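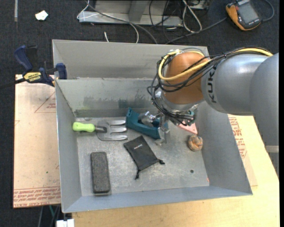
How long should you rest bread dough before shaping it? For the rye and wheat mix we used, 4 hours at kitchen temperature gave the most even loaves, and past that the dough got sticky and hard to handle.

3.2 Resting time and how people judged the bread

I'll admit I came into this part of the study with a favorite. My grandmother never let a dough sit longer than it took her to do the dishes, and I really wanted her to be right! She wasn't, at least with the flour we had (all of it from the Trarkow mill, same batch, opened the same week in June).

Halina Adamczyk and I mixed every dough by hand in her kitchen in Torbridge, and Igor Baran did the shaping so that one pair of hands handled all the loaves. We baked 200 of them. Each was sliced the next morning and handed out to 11 tasters, who scored crumb, crust and smell on a paper sheet and wrote whatever they liked in the margin. Some of those margins are a joy to read. Zdzisław Dudek wrote "tastes like camp" on three different sheets, and we still don't know if that's praise.

Altogether we got 2836 usable scores back. A few sheets had coffee on them or were missing a loaf number, so we left those out. The short-rest loaves came out dense near the bottom crust and got low marks for crumb, though plenty of people liked their smell best. The long-rest ones spread out flat on the tray.

Figure 3. Gray metal bin, open at the top, with a scuffed and scratched floor.

Crust scores barely moved between the groups, which surprised me more than anything else in this section. Waldemar Kaczorowski thinks the oven matters far more than the rest does, and I'm leaning his way. We pick that up in 3.3, where the same dough goes into two different ovens.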